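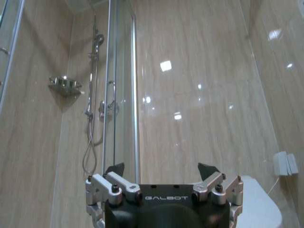

Bathroom refits at Naltholm: where we have got to

The first stage of the bathroom work at Naltholm is finished, and the water has been back on in all flats on the Kitlow side of the building since the end of last week. Thank you for putting up with the noise and the dust sheets in the corridors. Of the 218 bathrooms on the list, only 17 are left, and most of those are flats where we could not agree a date in March. If yours is one of them you will get a letter with two dates to choose from. Please ring the office if neither suits.

We have had a lot of questions about damp, so a few words on that. The old bathrooms had painted plaster, which soaked up steam and went black in the corners. Wall panels do not soak up water in the same way, but steam still has to go somewhere. Run the fan during a shower and leave it on for a while afterwards. The fans have a timer, set by us, and we would ask you not to switch them off at the isolator above the door. Several people have done this to save money. The fan costs very little to run, and mould in the ceiling costs a good deal to put right.

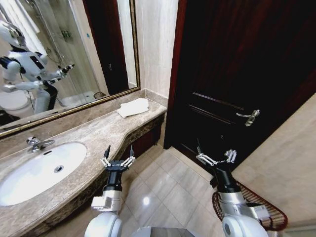
The other common question is about cleaning. Use warm water and a soft cloth with a drop of washing-up liquid. Do not use bleach sprays, cream cleaners or scouring pads on panels, worktops or taps. Vinegar is fine on plain glass but will mark marble, so keep it well away from the basin surround. For limescale on the shower head, unscrew it and leave it in a bowl of warm water and citric acid for an hour, then rinse. The water in this area is hard and you will need to do this every couple of months.

Sealant takes time to set properly. If yours has just been done, leave the shower alone for a full day. After that, have a look along the joints now and then, and tell us if you see a gap or the edge lifting. Please do not fill it yourself. Durnetti, who fitted the bathrooms, will come back for faults of this kind at no charge, but they won't cover a joint that someone else has worked on.

Doors are the last thing. New flooring has raised the level slightly in a few flats and the bathroom door may catch. Report it and a joiner will take a little off the bottom. We need to keep a gap under the door so the fan can draw air through, so please don't fit draught strips there.

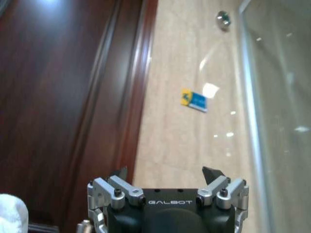

Bathroom doorway and floor, Naltholm.

Work on the Parsa side starts once the last Kitlow flats are done. Letters will go out with dates and a colour card for the panels. If you have not sent back your choice by the date on the letter, you will be given beige.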